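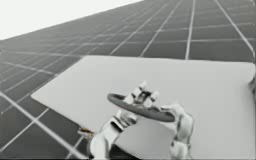

Two robotic hands holding a dark ring over a tabletop, simulated.

Two-handed assembly cell (Trorine plant)

May 27, 2023
By the site editor

Print this article | E-mail this article

A two-handed assembly cell is a workstation where a pair of jointed robot hands picks up a part, turns it and passes it along the way a person at a bench would. I work at Trorine, where we put together small pumps, and I've been keeping this little reference site going for the people on our floor and anybody else who's curious. So this article is mostly about our cell, which everybody calls Jia, and about what happened to our jobs when it came in. You'll find general stuff in here too, but I'm writing from the bench side and it shows!

Name

Jia was the project name on the purchase paperwork and it stuck. The hands come from a company called Ziniron and the planning software is called Zedo. People on the floor use all the names interchangeably, so if someone tells you "Zedo dropped one," they mean the hands dropped one. The schedule board says Jia, the parts cage says Ziniron, and the training binder has both on the spine.

What the work is

Our pumps need a sealing ring seated in a housing. By hand, you take a ring from the tray, feel around the rim for nicks, flip it so the right face is down, and press it in with your thumbs. A good shift on the old line was 3,000 rings, split between everyone on the benches. It doesn't sound like much until you've done it (my thumbs can tell you), and the flip is the part that gets you, because you're rolling your wrists the same way all day long.

The cell does the taking, the flipping and the pressing. Feeling for nicks is still done by a person, at a table ahead of the cell. Ziniron does sell a fingertip that's supposed to catch surface damage, and we had one in for a trial, but it kept rejecting rings that had a bit of mold dust on them, so back it went.

Working it out in simulation first

Every new motion gets built on a screen before anybody lets the real hands try it. Zedo draws the hands, the part and a tabletop, and you can run the same handoff again and again, tilt the view any way you like, and change how grippy the ring is supposed to be. The picture is plain. The floor is a grid of square tiles running off toward a white background, and the table has no markings on it at all. I like it that way, because you can see what the fingers are up to around the rim.

I got pulled into this side of things in April, when they asked for bench people to sit with the programmers. I figured I'd be bored. I wasn't! The programmers had the hands gripping the ring dead flat, and those of us who'd done it for years kept saying no, you let one side dip a little and you roll it. We argued about that for most of an afternoon. The version we run now has a dip in it, smaller than I wanted, and it's fine.

A few words you'll hear around the screen:

Handoff: when the ring's weight moves from one hand to the other.

Regrasp: letting go and taking hold again in a better spot. Too many of these and the cell slows way down.

Rim hold: fingertips against and around the edge of the ring, leaving the middle open.

Soft stop: the hands quit moving but keep their grip. You want this one if there's a part in the air.

Hard stop: everything lets go. Keep your coffee elsewhere.

What changed for the people

This is the section I get e-mails about, so I'll try to be fair.

Before the cell there were benches all down the north wall and you worked next to somebody. You could talk all shift long. Now there are 3 jobs in the ring area: inspection at the front table, tending the cell, and what the posting calls motion support, meaning you sit with the programmers and tell them what your hands used to do. The rest of the bench crew moved over to final assembly or to shipping. Nobody on our shift was laid off, and I'm glad to be able to write that, but a couple of people didn't care for where they landed and left on their own, and I miss them.

The pay is a mixed bag. Tending pays more than the bench did, and so does motion support. Inspection stayed the same, and the inspectors have a point when they say their job got harder, because the cell never slows down for them the way a tired coworker would. There's been talk of fixing the rate. As of this writing it's still talk.

Wrists are better, mine included. I used to wear a brace on the drive home and now it lives in the glove box. On the other hand (sorry), tending is a lot of standing and watching, and I come home with sore feet and a kind of sleepy head. The company put in a rubber mat and lets tenders swap with inspection every 50 minutes. The swap helps more than the mat does.

Learning the job

New tenders get 30 hours with somebody experienced before they run a shift alone. Most of that goes to clearing stops: what to do when a ring slips, when both hands want to let go at the same moment, when the tray comes in backward. The screen work is optional, but I'd tell anyone to ask for it. You understand the stops a whole lot better once you've watched a handoff in slow motion from a weird angle.

One thing I had to unlearn was reaching in. On the bench, if a ring was about to roll away, you grabbed it. With the cell you let it roll, hit the soft stop, open the gate, and then go get it. It took me weeks to keep my arm still.

Open questions

Management would like to try the same hands on the larger housings. Those rings are stiffer and they fight back when you flip them, and the simulation doesn't have a setting for that kind of springiness yet, at least none that I trust. I'd also like to know whether new hires who never worked a bench will be any use in motion support. They'll know the cell inside out, but they won't have the roll in their wrists, and I don't have a good answer for how you'd teach it. If you work at a place that's been through this, please write in.

See also: Sealing rings; Soft stop; Job rotation; Bench work, history of

Contact the editor | Copyright 2023, all rights reserved | Back to top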